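4.2 Gripper comparison on thin-walled baskets

The second set of trials compares the two finger designs on objects whose graspable feature is a narrow rim. Both arms were fitted with the same finger type in each block, either the stock Plidum parallel fingers or the Kurilside fingers with a compliant inner face. The controller, joint limits and closing speed were left unchanged between blocks, so that differences in grasp outcome can be assigned to the fingers alone. Closing was stopped by a motor current threshold and held for 3 s before the lift.

Baskets were scattered by hand before each trial, with no fixed spacing or heading. The workspace is shown in Figure 3.
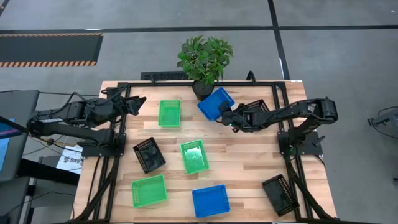 Figure 3. Bimanual cell with shallow green, blue and black baskets on the wooden tabletop. The arms are mounted on opposite sides of the frame.

Each finger type was run for 60 trials. A trial was scored as a success if the basket left the table and stayed in the gripper until the arm reached its hold pose. Grasps in which a finger entered a wall opening and caught there were logged separately, as they tend to survive the lift but fail on release. The operator did not correct the approach once closing had begun.

The stock fingers were sensitive to yaw error at the rim. When the basket lay diagonal to the approach direction, first contact was usually made by one finger corner, and the basket turned before the second finger closed. The compliant fingers tolerated larger errors but flexed under load, which lowered the far side of the basket during transfer.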